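Gallery: Teaching by Hand at the Tralel Work Cell

In February our small group in Burari began to record demonstrations for the picking task. One person guides the arm by remote control, and the robot keeps every movement for training. Raghavendra Namboodiri did most of the guiding, and Ji-hoon Na checked the recordings each evening. We finished with 402 good demonstrations, from 1018 attempts.

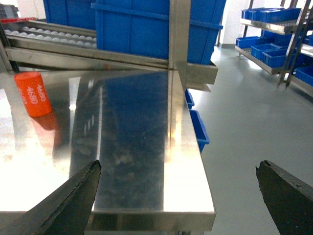 Steering from the wrist view needs some patience. New operators like to go straight down to the object, and we ask them to stop first with the fingers open and look at the table. The polished steel gives a second orange cylinder under the real one, with the same color but blurred, and two of our beginners aimed between them. Raghavendra's advice is to watch the printed 4580 and forget the rest of the table.

Each operator gets 12 practice runs before we keep any data. Ji-hoon removes a run if the hand hesitates for too long, even when the pick is good, so please do not be sad if yours is missing.

The next set will be recorded at Gumach, with 29 new objects.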